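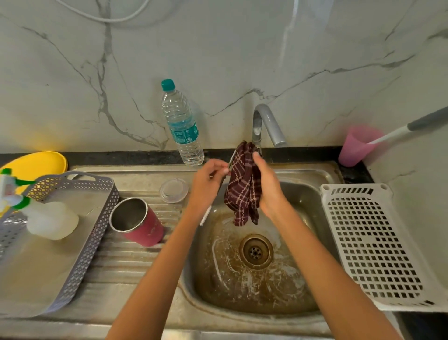

How much does it cost to start recording chores for a home robot?

The Cudilon starter kit from Nodon is 139 dollars, and that covers the headband, the camera, the clip-on battery and a spare strap. The app you need to go with it (Lubis) is free for home users.

I bought mine in March with my own money, and I've been filming housework with it ever since, mostly at the sink. People keep emailing me to ask how to set it up, so I finally sat down and wrote out the way I do it. It's half tutorial and half review, sorry, I can't seem to write one without the other creeping in!

What you're making

Short clips of ordinary chores, filmed from your own eye level, with your hands doing the work. You can use them to train a hobby arm of your own if you have one, or you can hand them over to a training service. I send mine to Grosent, who turn them into a skill file you can load onto a robot that supports their format. Their smallest plan takes up to 300 clips, the next one up takes 2000. I'm on the small one and I haven't filled it yet.

Before you put the headband on

Charge the battery all the way. The little light goes green well before it's really full, so give it extra time after that (I learned this with soap up to my elbows).

Open Lubis on your phone and make a project. Give it a boring name that tells you what the chore is. Mine is called "sink, cloth and small stuff" and I can always find it. My first project was called "test" and so was my second one, and my third, and I still don't know what's in them.

Pair the camera by holding the side button for three seconds. If the phone doesn't see it, turn Bluetooth off and on again before you start blaming the kit.

Roll your sleeves up past where you think they need to be. Bare forearms are much easier for the hand tracking than a baggy cuff that flops around. Take your watch off too if it's a shiny one.

Getting the angle right

Put the headband on low, closer to your eyebrows than your hairline. Then stand at the sink the way you normally would and look at the preview. You want both hands and both forearms in the shot when you reach into the basin, with the drain showing and a good bit of counter around it. The view at the top of this page is the kind of thing I aim for: cloth in the right hand up by the faucet, the left one holding something thin by its white handle, and the middle of the sink in plain sight between them.

The camera tilts on a small hinge. It's stiff, and on mine it took a coin to get it moving the first time. Once it's set, though, it stays put, and I'd take that over a floppy one any day. Tilt it down further than feels natural. Most people (me included) set it so it's looking at the wall, and then you get a lovely recording of your backsplash.

Should you tidy up first?

I say leave it. My early clips were all done on a bare, wiped-down drainboard, and the skill file I got back was hopeless as soon as there was a cup in the way. Now I film with whatever's out. A tumbler on its side, a spray bottle in a basket, a drying rack leaning over the edge of the bowl, a water bottle at the back, all of that is what a kitchen looks like on a normal day. Same goes for stains in the sink. If the steel is brown around the drain, film it brown and scrub it some other time.

What I do move is anything with my name or address on it. Mail, pill bottles, the school calendar.

Recording a clip

Tap the side button once and wait for the beep. Hold your hands still over the sink for a moment so the tracking can find them, then start. Do one chore per clip. Rinsing a cloth is one clip. Washing a spoon is another. I do sometimes have something in each hand, and Lubis copes with that fine as long as you tag it as a two-hand task afterward.

Go at your usual speed. I slowed right down in the beginning, thinking I was being helpful, and everything came out looking like I was underwater.

Try to keep your head steady while your hands are busy. You'll want to look up when somebody walks in. Stop the clip, say hello, start a new one.

Running water is the tricky part. A thin trickle is fine, but a hard blast over bright steel throws glare all over the place and the preview starts to flicker. I turn the tap down low and switch off the light right over the sink if there's enough coming in from the window.

Tagging and sending

Do your tagging the same evening. Lubis asks for the chore, the main object and which hand is leading. There's a notes box as well, and I use it for things like "patterned cloth" because my patterned ones seem to confuse the outline tool more than plain ones. You can redraw the outline with a finger, it's a bit fiddly but it works.

Throw out any clip where your hands leave the view for a long stretch. Then hit send, and go do something else, the upload is slow on the free version. My last batch went off on 28th April and I had the skill file back before I'd gotten around to the laundry clips.

What I like and what I don't

The headband is comfortable, and that matters more than any spec on the box. It's light enough that I once answered the door in it. The hinge is good. The paper manual is bad, with tiny type and a setup drawing that shows the battery on the wrong side.

I'd also love a proper waterproof cover. Nodon says splashes are okay and mine has survived plenty of them, but I still lean back when I'm rinsing something big.

Intan Chong wrote in to ask if it works over glasses. It does for me, if you seat the glasses first and bring the band down on top. Put the strap under your hair if it's long, or it slides.

Next up I'm trying folding towels, which needs a different tilt and probably a bigger table than the one I've got.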